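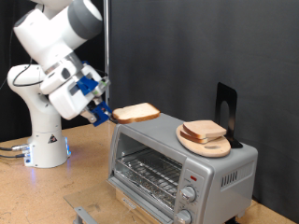
Plurnau would like it noted that the sales sheet says "any kitchen task, first day," and asks why we are still on bread. Fair enough. The sales sheet also says the kit sets up in an afternoon, and we have been at it since June.

**Vovar kitchen kit, trial report no. 9**
Wed 2 October
To: Mensah fund, small grants desk
From: Bulcombe test bench

**Where the money went**

The kit itself was paid for last period. This time we spent $590, nearly all of it on spare fingers and bread. The spare fingers come only in packs of 16, a quantity that tells you something about how long Vovar expects them to last. We have used four.

**What works**

- Picking up one slice from a stack of two. The blue fingers hold the edge of soft white bread without leaving much of a dent, and I had not expected to be pleased about that.
- The teach mode. You push the arm where you want it, press save, and it remembers. A new hire with no training got a usable path before lunch.
- Phone support, once you reach it.

**What doesn't**

- Anything with seeds. The grip setting that suits white bread drops a seeded slice, and the one that holds it goes straight through.
- The recipe library. We were promised 14 ready-made tasks. Five load. One of those is called "test2" and waves.
- The manual, which covers the toaster oven job in a single line: "Place item." We have written our own version and will send it to Vovar, with an invoice if you'll allow it.

**Changes to the plan**

We have dropped the soup task. The kit has no answer to spills and neither does our floor. The freed-up bench time goes to loading and unloading the oven rack, the part small cafes keep asking us for.

**Before the next report**

Retest grip settings on rye and bagels — halves only for now. Get a straight answer from Vovar on the missing tasks. Price a year of fingers at current wear, so that Plurnau has a real number to be annoyed by.

No extra funds requested this period. The bread budget will hold.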